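Looking after a hand-held gripper: pads, pins and the Monday check
Speaker notes, Ultan Phelan 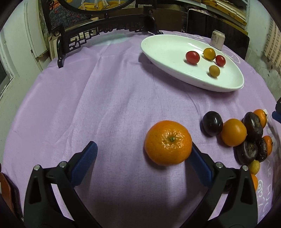

Slide 1. Fingers either side of a mandarin, blue pads toward the fruit.

(Leave this one up while people find seats. Say hi, thank Bríd for the slot.)

So I'm Ultan, I look after the hand-held grippers at Potport, and I'm going to talk about one of them for 20 minutes. One tool! I know. But it's the one I've had apart the most, and most of what I've learned the hard way came out of it.

Start with the pads, the blue bits at the tips. Everyone wants to talk about the fingers, and the fingers are fine, they're black plastic and they mostly look after themselves. The pads do the gripping, and they've got a texture on them that fills up with whatever you've been handling. Citrus is the worst for us. There's oil in the peel and it gets down in the grooves, and then you're squeezing harder without noticing.

Cleaning: warm water, drop of dish soap, soft toothbrush, brush along the grooves. Let them air dry. I used to use alcohol wipes (pause, someone always groans) and I went through a lot of pads that way. They went shiny at the edges and after that they were no good for anything smooth, plums especially.

When to change them. Our log from Zotden, where we do most of the tabletop work, has the last set coming off at 2,716 closes. I now swap at 2,000 whatever they look like. Bríd thinks that's early and she may be right, ask her afterward. Always change both sides together. I tried doing one at a time to save money and the fruit kept rolling toward the old pad.

Next, the pins. Point at the slide: small round silver thing at the upper joint of each finger. These creep. You won't see it, so feel for it. Hold the finger near the tip and wiggle it sideways. A tiny bit of give is okay. If it clicks, take the pin out, wipe it, look for a flat spot, and put in a new one if you find any. No grease! Grease picks up lint from every tablecloth you ever go near. One drop of dry lube and wipe off the extra.

(Hand round the bag of dead pins here. Get the bag back this time.)

Lining up. Close the fingers slowly on nothing and watch the tips. They should meet flat. If one gets there higher than the other, loosen that side, close the fingers by hand, then tighten while they're still shut. I did it open for months and wondered why it drifted.

Then the Monday check, which takes me up to 3 minutes:
Wash and dry the pads.
Wiggle both fingers.
Close on a strip of paper and tug it. It should hold the same on both sides.
Pick up something round, something soft, something small. Mandarin, plum, cherry tomato is my usual.
Write the count in the book.

The tomato is the one that tells you most. A mandarin will forgive a bad pad, but a tomato will split or shoot across the table.

Spares: I keep two sets of pads and a handful of pins in an old Keane tin in the tool drawer. Label the pads left and right before you put them away. Mine weren't labeled until July and I lost a whole morning to it.

(If there's time, tell the Ultness story. If Bríd is waving, skip it and go to questions.)

Questions. Someone will ask about glue. Very thin layer, press it down, leave it overnight with the fingers closed on a piece of wax paper.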